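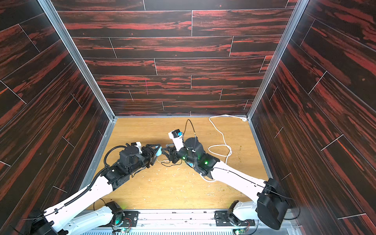
Dark plank walls, a light woodgrain floor panel with crumbs on it, and a white cable lying loose.

Keeping a lined work bay clean
Posted by Dennis Pilkington, 3/4/19

Laminate planks make a good lining for a small work bay, but dark ones show dust and pale floors show everything else. The notes below cover the routine we use at Surnach.

Cables first
Unplug anything that isn't in use and lift the cable off the floor before you sweep. A loose loop catches the brush and drags crumbs back over the clean part. Coil it wide, about 200 mm across, and fasten it with a hook-and-loop strip. Zip ties are fine for cables that never move. Wipe the cable as well – white ones go grey quickly and the dirt ends up on your hands.

Walls
Dust from the top down with a dry microfibre cloth. Follow the direction of the planks so the grit travels along the seams. If a seam has filled up, run a soft toothbrush along it and vacuum straight after. Use a damp cloth for fingermarks, well wrung out. Spray the cloth and keep the bottle away from the wall, as water that gets into the joints will lift the edges.

Metal corners and trim
Aluminium marks easily. Skip the steel wool and use warm water with a drop of dishwashing liquid, then dry it. Crumbs collect against floor trim, where a broom goes straight over them. The crevice tool on the vac gets most of it. For the rest, fold a strip of masking tape sticky side out and press it along the edge.

Floor
Start in the back corners and work to the front. A 13 mm paintbrush is handy where the floor meets the wall. Greenish specks that won't brush up should be softened under a damp cloth for a minute and then lifted with a plastic scraper. Don't use a metal blade on woodgrain panels, the scratches show pale and can't be coloured in very well.

Olaia Salcedo asked about polish. Leave it off the floor – it goes slippery and holds dust. A little on the walls in December, before the shutdown, does no harm.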